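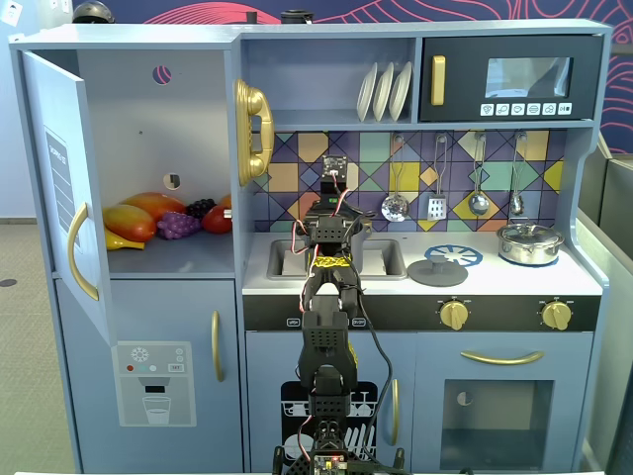
Figure 1. The play kitchen with the upper refrigerator door open.

Storage and Putting Away in a Play Kitchen
Project report, Early Childhood Environments
Prindham College
27 April 2025

1. Introduction

Play kitchens are common in preschool classrooms and in homes. Most of what we read for this course is about what children do with them during play. We were more interested in the end of play, when everything has to go back somewhere. Our question was whether the kitchen itself shows a child where things belong, or whether an adult has to say it.

The kitchen we studied is light blue with a white counter. It has a refrigerator on the left, a sink with a gold faucet, a microwave, an open shelf for plates and a rail for utensils. We compared it with the two older kitchens at the Cisetti and Paiva preschools, which we visited in February. The report is limited to 3,000 words in the full version, and this is the shorter version for the course page.

2. Method

We sent a short survey to families at both preschools and got 53 back. The survey asked what kind of play kitchen the family had, if any, where the small pieces were kept, and who put them away. We also asked which pieces had gone missing in the past year.

For the kitchen itself we made a plan of every place where an object could be put. We sorted these places into two groups. A "marked" place is one that suggests its own contents, like a rack for plates. An "open" place is a plain shelf or surface that could hold anything.

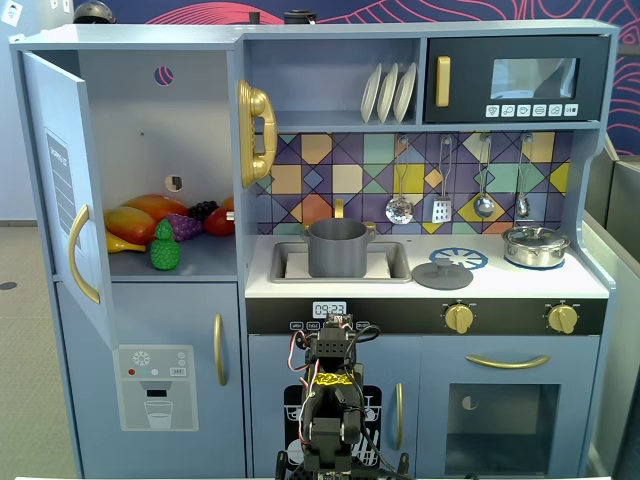
Figure 2. Fruit in the refrigerator, plates in the rack, utensils on the rail.

3. Findings

3.1 Marked places

The plate rack was the clearest place in the kitchen. Plates stand upright in it and there is no real question about what goes there. The utensil rail was nearly as clear. It runs along the top of the backsplash, so the utensils hang against the tile pattern. We thought the bright pattern might make them harder to pick out, since they are silver and fairly thin. At Cisetti the utensils were kept in a tub, and the teachers there told us the tub was usually the last thing to be filled.

The sink was harder to place in a group. It is made for washing up, but a pot fits in it, and several families said the sink at home was where the pots stayed all week.

3.2 Open places

The refrigerator is the largest open place. It holds the play food, and the fruit ends up in a pile because the shelf has no dividers. The mangoes and the two bunches of grapes take up most of the room and the banana gets pushed under. The pineapple can stand up by itself, so it can go in front. A pile is quick to make, and that is good at cleanup time, but a child looking for one piece has to move the others.

Of the missing pieces named in the survey, small food was named most often. Cutlery was second. No family had lost a pot.

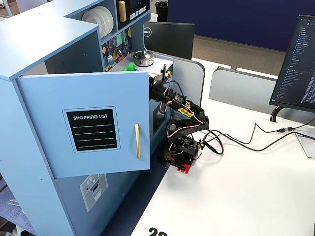
Labels were the part of the project we changed our minds about. We started with the idea that a picture label on every door would solve most of the problem, and we drew up a set based on the ones used at Paiva. Then we looked more carefully at what was already printed on the kitchen. The "SHOPPING LIST" panel is on the inside face of the refrigerator door, so it can be read when the door is swung open and the food is in reach. It has ruled lines for writing. We think this is a better spot for a label than the outside, and we moved our own drawings to match. The list could also be used at cleanup, with the child checking the food back in.

Children who can't read yet would need pictures in place of words. Our first drawings were too detailed, and we made them again with thicker outlines. 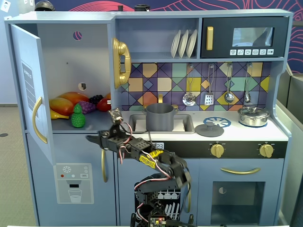 Prindham College Project Reports, page 4

3.3 Height

The counter on our plan was the reference line, and we set the upper limit for everyday pieces at 70 cm above it in our first draft. This was too high for the younger group and we took it out. We now suggest only that the heaviest pieces stay at counter level. The metal utensils on the rail are light enough to stay where they are. The plates on the upper shelf can stay too, if the child can reach them standing flat on the floor.

4. Recommendations

Add one low divider to the refrigerator shelf, to keep round fruit apart from grapes and other bunches.

Put picture labels on the inside of doors.

Decide if the sink counts as storage, and tell the children.

Keep no more than 10 pieces of play food out at one time. Teachers at Cisetti already do this and change the set every few weeks.

5. Limits of the project

The survey reached families at two preschools only, and families without a play kitchen mostly skipped the second half. The divider has been drawn but not built. We used the Durkadier checklist for classroom furniture, which was written for full-size shelving, and some of its items did not apply. The drawings and the blank survey form are in the appendix to the full report.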